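Sunday

Read Harpreet's notes on the Rarken spot before breakfast. The client wants the grandmother gone and the jingle back in. They also want it down to 20 seconds, so the ferry opening has to go. I liked the ferry. Wrote back that I'd have a new script by tonight.

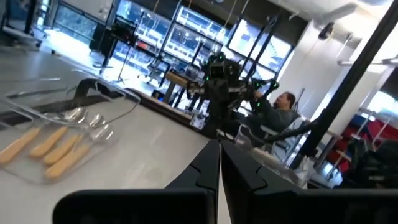
## Afternoon

Took out the second verse and gave the last line to the bus driver. Read it out loud with a timer, 4 seconds over. Cut "every morning" and "from our town to yours" and it fit.

Margaux called from Saltcombe. Genivaldo has seen 13 people for the voiceover and likes a retired teacher who rushes her endings. I asked for one more take, slower. Josué still hasn't sent the music, and the Tomus people want to hear it with the picture before they pay the second half.

Paid the parking ticket. Soup for dinner.

## Later

Sent the script at 9:40. Jayson thinks the driver should be humming when the doors open. I put it in. He also says the extras will cost 200 more than we planned, and I need to bring that up with Queiroz myself.
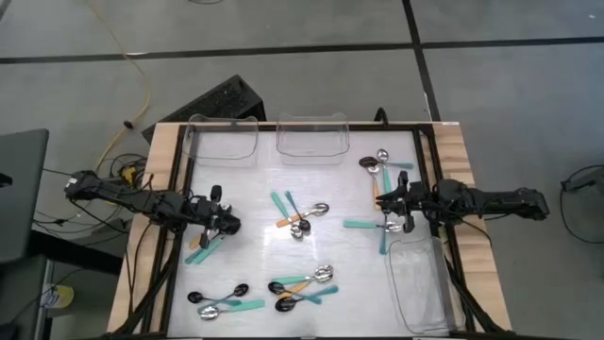 *Spoons and clear bins on the white table.*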